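Kusura Clinic Opens Free Senior Cat Checks

Kusura, 19 July 2019: Older cats are getting their own day at the vet, and the response has been terrific! The Chowdhury Animal Clinic has started a free screening program for cats over ten, with blood pressure, kidney and thyroid checks all done in one visit. The clinic set aside 118 places when sign-up opened in June, and every one of them went, so more have been added through the fall.

High blood pressure is easy to miss in an older cat. Many eat well, purr and nap in the sun like always, right up until their eyesight starts to go. Caught early, it can often be managed with a small daily pill (hidden in a bit of tuna, if your cat is the suspicious kind).

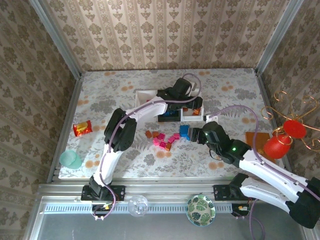
Milagros Padilla wrote in to say that her tabby, Hemivo, had been drinking more water for months and she had put it down to the heat. His kidney numbers were off, he is on a new diet now, and he has gone back to yelling for breakfast at five.

Visits take less than an hour, and cats wait in a quiet room away from the dogs, with towels over their carriers. Joaquín Benítez, the vet running the program, would love to see over 600 cats by next summer. "We get to meet so many wonderful old cats," he said. "I come home happy every time."
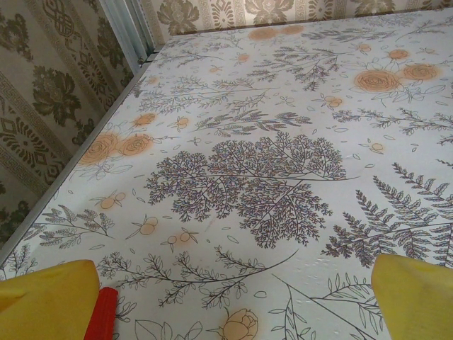
Fern and flower print on a white tabletop.

Places for the next round can be booked at the front desk or by phone. A second site, on Rerkska Street, will start taking cats once its exam rooms are painted. Bring any medicine your cat takes now, and a favorite blanket for the carrier.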